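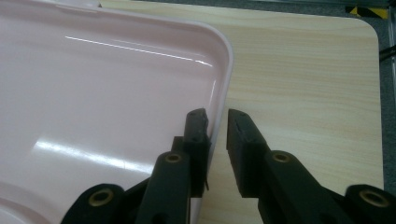 Chapter 3
The Things We Put Away

July – By the editors of the Grutdale Home Economics Reader
51 shares – 2 comments

If you have ever gone looking for a roll of tape and come back an hour later with a birthday candle, an old key and no tape at all, then you already know a good deal of what this chapter has to say. Storage sounds like a dull word, I'll admit, but most of us spend part of every day putting things down and hunting for them again, and it is a pleasure to find that a little thought goes a long way (it did in my own kitchen, and my kitchen was a sorry case).

We begin with sorting. In Chapter 2 you kept a diary of the small objects you handled at home, and you will want it beside you now. Go through it slowly and mark the things you reached for every day, then the ones you needed once and could easily have borrowed. Don't throw anything out yet!

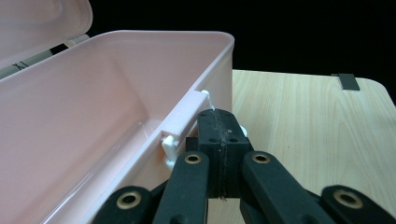 The next step is deciding where each group should live, and my advice is to start from the place where you use a thing. Scissors for opening mail belong near the mail. Spare buttons can go up on a high shelf, and they will be perfectly happy there until a coat needs one. When the town of Vunik ran its evening classes on household order, the students were given 60 minutes to rearrange a single drawer, and many of them were still at it when the lights went off – there is a lot to decide in one drawer, after all, and half of it is sentimental.

Labels come up in every class, and opinions run strong.

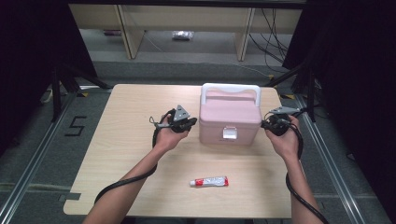
Kazmi wrote to us that labels only help when the whole household agrees on the words, and that a drawer marked "odds and ends" will be full again by the end of the week. I think that is fair, and we will come back to it in the section on shared spaces. For now, choose plain words, write them large, and ask everyone at home to read them aloud.

Sign up for our newsletter to get new chapters by email.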